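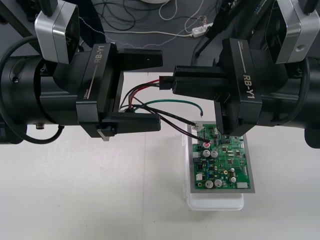 Olau Freight Portal: Support
Ticket: Reweigh charge applied to LTL shipment, scale reading disputed
Status: Open (customer replied)
Opened: 29 April 2024
Account: Engelhardt, shipping desk
Carrier: Standside
Terminal: Hanton

Customer
We've been billed a reweigh fee on a single pallet from our dock to Hanton. The bill of lading says 255 lb. Standside's correction says 1,000 lb. I don't believe a pallet gained that much in 28 miles. I also don't believe any scale reads an even 1,000 by accident. Please send the scale ticket and reverse the charge.

Support
Thank you for reaching out. Weight corrections come to us straight from the carrier and are generally accurate. Could you confirm the shipper's weight included the pallet and wrap?

Customer
It did. Our floor scale was certified in February and I've attached the certificate. "Generally accurate" isn't a scale ticket. Attachments below are the dock copy of the bill, the certificate and the commodity sheet.
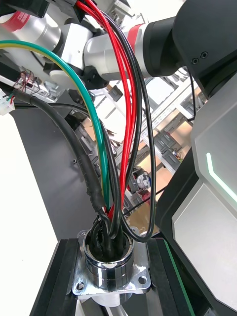 Wires going into the chrome gland, one of them green and yellow.

Support
Attachments received. We asked Standside for the inspection record. They sent a correction notice showing the revised weight and the new class.

Customer
I already have the correction notice. It's the thing I'm disputing. It has no scale number, no time, and the inspector field is blank. If the pallet was weighed, there's a record of it somewhere. If it wasn't, where did the number come from?

Support
Escalated to carrier billing. Our integration team also looked at the incoming message. The weight field arrived as 1,000 with a source code of "D". We are checking what that code means for this carrier.

Customer
My guess is D is for default. We had something like it last year on a full load, where the trailer length came back as 53 whatever we entered, and that time we were told it was a display issue.

Support
We can't confirm a link to the earlier case. Standside's guide lists D as "declared or default, terminal entry". Please try the following while we wait:
1. Open the shipment and select History.
2. Turn on Show carrier messages.
3. Export the file and attach it here. 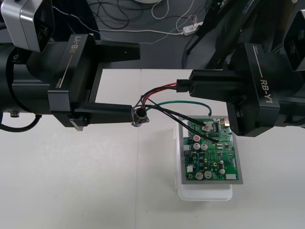 Green circuit board with its wire harness, a gripper on either side.

Customer
Export attached. There's one message from Hanton and it's the correction. No weigh event before it or after it. "Declared" can't be right either. The only weight we declared was 255.

Support
Agreed, the export shows no weigh event. We have placed the fee on hold and asked Standside to produce a scale ticket or withdraw the correction. The hold should stop the automatic payment.

Customer
"Should" worries me. The invoice still shows as approved on my side, and I've refreshed it twice. Leave this ticket open until I see a credit memo with the original weight on it. I'd also like somebody to check our other Hanton shipments for code D.

Support
Ticket kept open. Account review for code D requested. Invoice status passed to the billing queue.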